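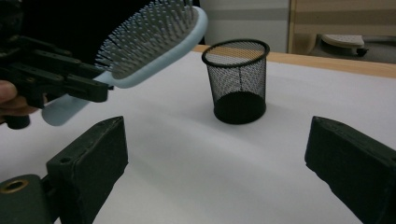

A **paddle brush** is a hairbrush with a broad, flat head set on a straight handle, used mainly for detangling and smoothing medium to long hair. The head carries a flexible pad from which the bristles project, and the pad gives slightly when the brush meets a knot. Brushes of this type are sold in plain black, in wood finishes and in pastel plastics such as light blue, often with the rim and handle in the same color. Between uses they are kept in a drawer, on a hook or upright in a container; an open mesh pencil cup of the kind found on desks is sometimes used for this, handle down, provided it is heavy enough not to tip.

## Construction

Most paddle brushes have three main parts: the body, the cushion and the bristles. The body is usually a single molding that forms both the handle and the back of the head. Better-made wooden bodies are cut from one piece and lacquered. The front of the head is recessed to take the cushion, leaving a raised rim that holds its edge in place.

The cushion is a thin sheet of rubber, domed outward over an air space. A small vent hole is often left in it so that air can escape as the pad is pressed. On cheaper brushes the vent is left out and the cushion feels stiffer. Cushions may be smooth or textured, and gray, black and red are common colors.

The bristles of a paddle brush are more properly called pins. They may be nylon, metal or wood, and they are pushed through the cushion from behind. Spacing varies. Wide spacing suits thick or curly hair, while close spacing gives a smoother finish on fine, straight hair.

### Ball tips

Pins made of metal or nylon are commonly finished with a small rounded ball at the end. The ball keeps the pin from scratching the scalp. On nylon pins it may be formed by melting the tip; on metal pins it is usually a drop of resin or enamel applied afterward, and it can come off with wear. A brush that has lost many of its tips is normally replaced, as the bare pins can catch and break hair. 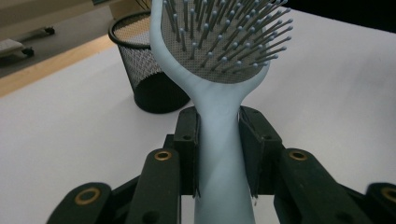

Pins do not always stand at a right angle to the pad. They may lean to one side or spread outward as the cushion flexes, and on an older brush the lean can become permanent. Slight bending has little effect on performance. Pins that have sunk into the cushion can sometimes be drawn back out by hand.

## Handle

Handles are generally straight and a little narrower in the middle than at the ends. The neck, where the handle widens into the head, takes most of the strain in use and is the place where plastic brushes most often crack. A matte surface is easier to hold with damp hands than a glossy one, though it shows product residue sooner. Some makers add a hanging hole or a rubber sleeve.

## Use

Hair is brushed in sections, beginning near the ends and moving up toward the roots as the tangles clear. Starting at the roots pushes knots together and makes them harder to remove. Very wet hair stretches and breaks more easily than dry hair, and a wide-toothed comb is often preferred until it has partly dried.

For blow-drying, the brush is drawn down the length of the hair with the dryer following it. The flat head produces a straight finish and adds little volume. Round brushes are used where curl or lift is wanted.

## Cleaning

Loose hair should be lifted out regularly with the fingers or the tail of a comb. For a fuller cleaning, a plastic-bodied brush is washed as follows:

1. Remove all hair from between the pins.
2. Mix a few drops of mild shampoo into a bowl of warm water.
3. Dip only the pins and work around their bases with an old toothbrush, for no more than 2 minutes.
4. Rinse under a light stream of water, keeping the vent hole clear of it.
5. Shake the brush and lay it pins down on a towel overnight.

Soaking is not advised. Water trapped behind the cushion dries slowly and can lead to mildew. Wooden brushes are wiped with a damp cloth and are not put in water at all.

## Storage

A brush stored with its weight on the pins will bend them over time. Upright storage avoids this and lets air reach the cushion. A cup or jar for the purpose should be wide enough for the handle to go in easily and tall enough to support it. Mesh holders drain well but collect dust and shed hair in the openings; a rinse and a dry cloth will clear them.

In a shared household, brushes of different colors help each person keep to their own.

## See also

- Vent brush
- Round brush
- Wide-toothed comb
- Desk organizer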